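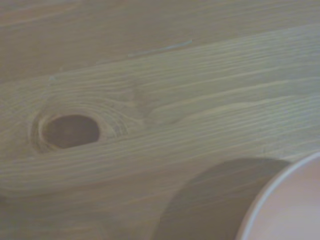
Section 4: Getting Books onto Your Varma Reader

By now your reader should be charged and you should have been through the welcome screens in Section 3. If the battery icon still shows a single bar, leave it on the cable for a while longer and come back to this later. Copying books uses more power than you might expect, and it's no fun to have the reader go to sleep in the middle of a long transfer.

There are two ways to add books: with the USB cable, or over Wi-Fi from the Jundent shop. Most people end up using both, so do read all the way through, even if you have already made up your mind!

4.1 Copying books with the cable

1. Plug the small end of the cable into the bottom of the reader and the large end into your computer.
2. A message appears on the reader: "Connect to computer?" Tap Yes. If you tap Charge Only by mistake (we have all done it), unplug the cable, count to five and plug it in again.
3. On the computer, look for a new drive named VARMA and open it.
4. Open the folder called Books. Drag your EPUB, PDF or plain text files into it. You are welcome to make folders of your own inside Books, and the reader will show them under Library > Folders.
5. When the copying has finished, eject the drive the way you normally would on your computer, and then unplug the cable.
6. The reader shows "Updating library." With a handful of books this takes a moment. With 200 or more you may have time to make a cup of tea.

Caution: Do not pull the cable out while files are still copying. A half-copied book can keep the library from opening, and you would then need the reset steps in Section 9.

Caution: Leave the folder named System alone. Your bookmarks and reading positions live there, and deleting it clears them for every book on the reader.

Note: File names longer than 81 characters are shortened in the folder view. The book itself is not changed, and its full title still appears on the cover page.

4.2 Downloading over Wi-Fi

1. From the home screen, tap Menu, then Wireless, and slide the switch to On.
2. Choose your network from the list and type the password. The keyboard is a little slower than the one on a phone, so give each letter time to appear before you tap the next.
3. Go back to the home screen and tap Shop. Sign in with your Jundent account, or tap New Account if you don't have one yet.
4. Tap My Purchases. Books you already own have a small arrow beside them. Tap the arrow to download.
5. Turn Wireless off again when you're done, if you'd like the battery to last.

Note: Library loans come in through the same screen. A loan disappears from the reader after 31 days unless your library sets a shorter period, but your notes are kept in case you borrow the book again.

4.3 How much will fit?

The built-in memory holds around 1000 ordinary novels. Comics, cookbooks and scanned PDFs are much bigger, so you'll fit fewer of those. To see what's left, tap Menu > Settings > Storage. If you run short, remove a book by holding your finger on its cover until the small menu opens, then tap Remove from Reader. Shop purchases stay in your account, and you can download them again whenever you like. Books you copied by cable do not, so keep those files on your computer as well.

4.4 If a book doesn't show up

Check that the file is inside Books and not next to it.
Tap Library, then the round arrow at the top, to refresh the list.
Make sure the filter is set to All. With Unread selected, anything you have opened before is hidden.
Restart the reader by holding the power button until the screen goes blank, then press it once more.

Section 5 covers type size, margins and the front light.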